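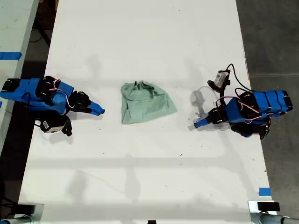

**Issue #206**

Tirlow rig, student robotics club, cloth fold task. Status: open

Right arm stalls on approach, wrist servo throws overload about 3 sec in. Left arm fine. Swapped the servo IDs, same thing. Re-ran calibration from the September file, no change.

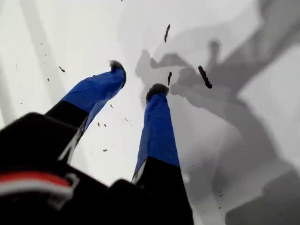 Next tried slower approach, speed down to 38. Better but still drops out one run in three. Cable drag maybe?? Reroute wrist cable w/ more slack, then retest. Dont touch the Biwott config til thats done, Osarthorpe team needs it for thier demo.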